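How to Follow Flu and COVID Numbers in Your Own Town

I love a weekly numbers update. My kids groan when the new one comes out, but I've been following respiratory illness counts for Herberg and the rest of Veres County for several winters now, and I still get a little thrill when a fresh row goes into the spreadsheet. Once you know what the columns mean, you can read your county's page in the time it takes to drink a cup of coffee, and you'll understand the evening news a whole lot better too!

You need a computer or a phone, any free spreadsheet program, and the address of your county or state health department's page. No math beyond dividing one number by another.

Step 1: Find the page that gets updated

Most health departments have more than one page on flu and COVID. There's usually one for the public with vaccine clinic times and handwashing advice (useful, but not what we're after), and another with a name like "respiratory surveillance" or "weekly respiratory report" or "dashboard." You want the second kind.

Look for a line that says when the data was last updated and what period it covers. Those are two separate things. Our county's report comes out at 10 a.m. and covers the week that ended several days before, so when a neighbor tells me "cases are up today," I always want to ask which today they mean.

If you can't find it, call. I put it off for a whole month the first year, and when I finally phoned, a very nice epidemiologist named Parvaneh Tabrizi walked me straight to it. It was three clicks down under "Reports and Publications." Bookmark yours when you get there.

Step 2: Learn the five words you'll see everywhere

Cases (or "lab-confirmed cases") are people who tested positive and whose result got reported. Home tests mostly don't get reported, so this number misses a lot of sick people.

Tests is how many were run by the labs that report.

Percent positive, or positivity, is positives divided by tests.

Admissions are people newly admitted to the hospital in that period. Don't mix it up with "hospitalized," which usually means everybody in a bed on one particular day, including people who have been there for weeks.

ED visits means trips to the emergency department, often shown as a share of all visits.

Write the definitions from your own department's page into the top of your sheet. They do differ! Praveck, the next county over from us, counts people by where they live, while a hospital's own page will count everybody who comes through its doors, wherever home is. 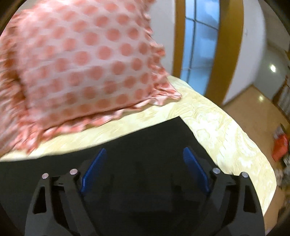

Step 3: Set up the sheet

Put one week on each row. Across the top, make columns for week ending, tests, positives, percent positive, admissions, and notes. If your county reports flu, COVID and RSV separately, give each one its own tab. I tried cramming all three onto one tab and it got so wide that I kept typing flu numbers into the RSV column.

The notes column is my favorite. Put in anything that could bend the numbers: a school break, an ice storm, a clinic that closed, a lab that sent its results late. When you look back next winter and wonder why there's a dip in late December, you'll have the answer sitting right there.

Freeze the top row so the labels stay put when you scroll. And keep the raw numbers as you copied them. If the county revises a figure later, type the new one in and put the old one in your notes.

Step 4: Work out percent positive

Say your county reports 600 tests and 16 positives for the week. Divide 16 by 600 and you get 0.0267, or 2.7 percent once you've rounded it. In the spreadsheet, click the percent positive cell, type an equals sign, click the positives cell, type a slash, click the tests cell, and press Enter. Then drag that formula down the column and it'll do every week for you.

I like this number so much more than the plain count, and here's a case for it. Suppose the next week shows the same 16 positives, but a holiday kept people home and only half as many tests were run. The count hasn't budged. Positivity has doubled, to 5.3 percent. You'd want to know that!

It has its own weak spots, of course. If only very sick people are being tested, positivity runs high. If an employer screens everybody on a job site, it runs low. Look at it next to admissions and the two will keep each other in line.

Step 5: Smooth it out

Small places have jumpy numbers. Herberg is not a big town, and one family gathering can make a week look alarming. An average over a few weeks calms that down.

Skip down to your fifth row and make a new column called "5-week average." For a count like admissions, use the AVERAGE function on that week and the four before it. For positivity, add up the positives for all five weeks, add up the tests for all five weeks, and divide the one by the other. Averaging the five percentages would let a tiny week pull just as hard as a big one. (Thank you to Maksym Hnatiuk, who wrote in to point out that I'd been doing exactly that on an earlier version of this page – fixed now!)

The smoothed line will lag. It climbs late and it comes down late, and that's fine so long as you remember it. I keep both lines on my chart, the bumpy one in pale gray and the average in dark green.

Step 6: Check the last 2 rows with suspicion

The newest weeks are almost always incomplete. Results trickle in, hospitals file late, somebody's upload fails. So a chart will often seem to bend downward at the very end, and people get excited, and then the following report quietly fills it back in.

My rule is to treat the last 2 weeks as provisional and shade them yellow. Each time a new report comes out, I go back, recheck those rows, and take the shading off the older one. Some departments print a warning or use lighter bars for the same purpose. Others don't say a word about it, so check back a few times and see how much yours tends to move.
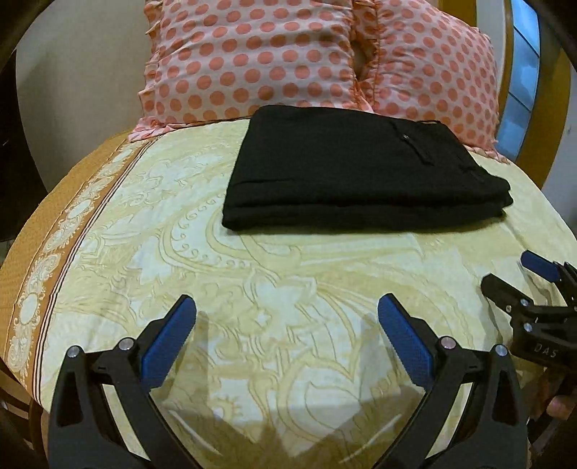
Step 7: Make a chart you can read at a glance

Select your week-ending column and your percent positive column and insert a line chart. Start the vertical axis at zero. Give it a title with the place and the illness in it, like "Veres County flu, percent positive by week," since you will forget which tab you made it from once it's been pasted into an email.

If you have last season's numbers, add them as a second line, lined up by week of the season. That comparison is where it gets really fun. Ours took off much earlier this past winter than the one before, and you could see it in the chart well before it was in the paper.

Step 8: Compare places carefully

To compare your town with a bigger one, you need a rate. Divide the count by the population, then multiply by 100,000, and you've got cases per 100,000 people. Use the same period for both. A weekly rate next to a daily rate will scare you for no reason at all.

Rochelle Brannigan asked whether you can compare two states this way. You can, with care. Testing habits and reporting rules can be quite different from state to state, so I'd put more trust in hospital admissions there than in cases.

A few things readers have asked

Can I use wastewater numbers too? Yes, please do! Give them their own tab. The levels show virus in the sewage and can't be turned into a count of people, so watch the direction. They can move ahead of admissions.

What if my county stops reporting over the summer? Many cut back once it gets quiet. Ours goes to monthly in April. Leave the missing rows blank. A zero means something very different.

Does this tell me whether I should see a doctor? No. It tells you what's going around. If you're sick and worried, or you're at higher risk, call your doctor or clinic whatever the chart says.

Yareli Arellano sent in a version of the sheet that colors the rising weeks orange by itself, using conditional formatting, and I've switched over to it. I'll write up how to build it next, as soon as I've got RSV behaving on its tab.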